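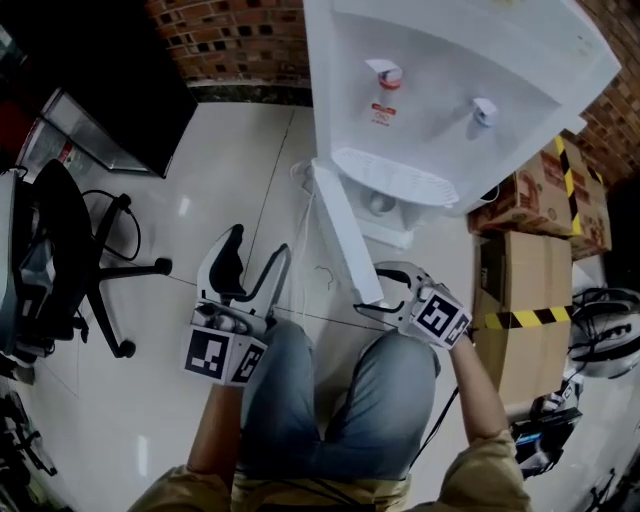 Soltness Shared Workshop: Robots and Automation Group

Welcome to our gallery page! It's a bit thin at the moment, but I've been told that if I wait until the build is finished before I put anything up, there will never be a page at all. So you're getting it in the middle, cables and everything.

I joined the workshop in February, mostly to use the big bench, and somehow I've ended up as the person who writes things down for the gripper build. We're making a pair of hand-held grippers, one for each hand, and the plan is to use them to show an arm at the bench how everyday jobs are done (pressing a tap, holding a cup under it, that sort of thing). The arm is called Matei. I didn't choose the name and I've stopped asking.

Left hand and right hand out together by the water dispenser, in the brick-walled corner with the shiny white floor. Left one is wide open in a V, right one is down low near the taped-up boxes. I love how the curved fingers look when they're spread like that!

The cubes at the base of each gripper carry the black-and-white square markers. We print ours on plain matt label paper from the stationery shop, after a glossy batch that caught the ceiling lights and drove me up the wall for a whole evening. If you're copying us, go matt from the start and leave a proper white border round each square. I trimmed my first lot right up to the black and had to do them all over again.

Fingers are version 2. The first pair were straight and stubby, fine for a block of wood and hopeless for anything round. These are longer and curved, and each one took around 110 minutes on the Prostau, our slower but much better behaved printer. The Wasten is quicker and I still use it for brackets and bits that don't show, but it strings like mad on anything with a curve in it.

On the cable: yes, it's long, and yes, it does get under your feet. I'd like to bring it up the forearm with a couple of soft straps so it stops tugging at the wrist when you reach forward. We had a go with garden wire, which I can't recommend (it pinches), so straps are next on the shopping list.

We practise sitting down quite a lot. It's kinder on the back, and you can rest your elbows on your legs between goes. My own target is 100 clean goes at the cup job before I let anybody change the fingers again, and I'm nowhere near it, partly because I keep changing the fingers.

Still to do: straps, a softer pad for the fingertips, a second set of screws for the left trigger, and a shelf so the grippers don't live in a carrier bag. More pictures once the pads are on. If you fancy a go, come along after 7 in the evening and try them out, we've always got the kettle on.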